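Ticket: Two-gripper tray sessions, when does a lift count as clean?
Queue: Alport handling rules
Status: Answered, waiting on requester
Opened by: Camum site desk

Original message

Hello all, and thank you in advance for your patience with a long one! We have been working through the tray task from the Ondov sheet, and our reviewers keep sending back takes with the note "second tool inside the working area." We read the rules again over coffee and we can't agree on what they want. Rule 9 says the idle tool must stay clear of the active one. It gives no distance, and with a tray this full it is hard to keep everyone out of everyone else's way. We have had 30 takes returned since the start of June, and the operators are getting a bit discouraged, poor things.

Reply from Alport support, 2:40 p.m.

Thank you for such a careful write-up, and please pass our sympathy on to the operators. I went through the takes you attached and put two views of the clear box next to each other, which helped me a good deal.

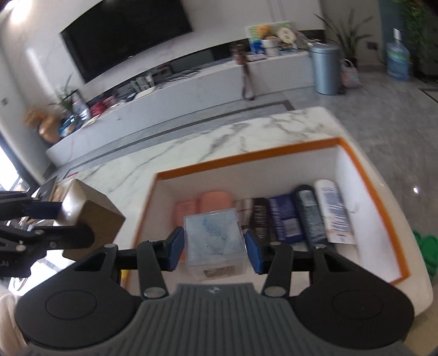
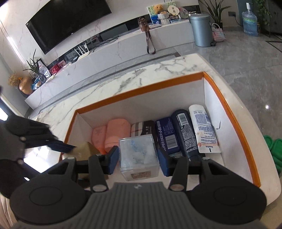 Clear box at the tray: pads open on either side of it in the first view, fingers closed around it in the second.

I think the wording of rule 9 is what is tripping everyone up, so let me give you the reading we use at our end.

The distance that matters is measured from the pads of the active tool, and we ask for 400 mm while its fingers are closing. Once the item is up and over the rim, the other side may come in again. A second tool holding its own item out over the counter is fine as long as it keeps that distance. Bare or gloved hands follow the same rule as a tool, and I know the sheet doesn't say so (I have asked for it to be added).

Please also pause for 3 seconds with the pads open before closing. It feels like forever the first few times, I know!

Could you re-run one short batch this way and attach it here? Leave the returned takes where they are for now and don't delete any.

Follow-up from Camum site desk, 4:15 p.m.

That clears up so much, thank you. We will tape the distance on the counter before the next batch. One leftover question: does the Amoah checklist need the new wording too, or does it pick it up from yours?

Reply from Alport support, 4:30 p.m.

It keeps its own copy, I'm afraid, so I have opened a linked ticket for that one and will leave this one open until your batch arrives.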